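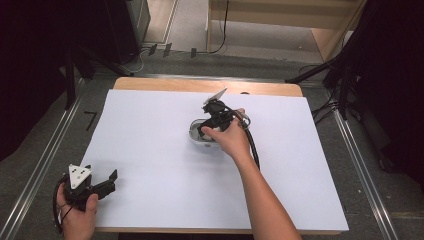
Nitholm fits out its second assembly room

November 23, 2020

Nitholm has brought a second room into use for small-parts work, the company said on Monday. The room has a floor area of 20 square metres and has been fitted with grey carpet, light wooden tables and a wooden cabinet at the far end.

Two aluminium rails run along the floor to either side of the table and set the line of the working area. Positions on the carpet are marked in black tape.

Table tops are covered with a large white sheet, leaving a strip of bare wood at the far edge. Parts are handled over a small oval dish placed near the middle of the sheet. According to Quyên Lục, who drew up the layout, light parts were hard to find on bare wood when they fell, and a plain surface can be lifted off and replaced when it is marked.

The first trial in July covered 1,982 parts over five working days. Losses were lower than in the older room, although Nitholm has not published the figures. The dish was changed once during the trial for one with a lower side.

Mohit Tripathi, who runs the room, said the height of the tables was still under review. A taller version is on order from Pitar and will be fitted before the end of the year. Bookings for the room are handled by Thịnh Hứa. The older room stays open for larger items.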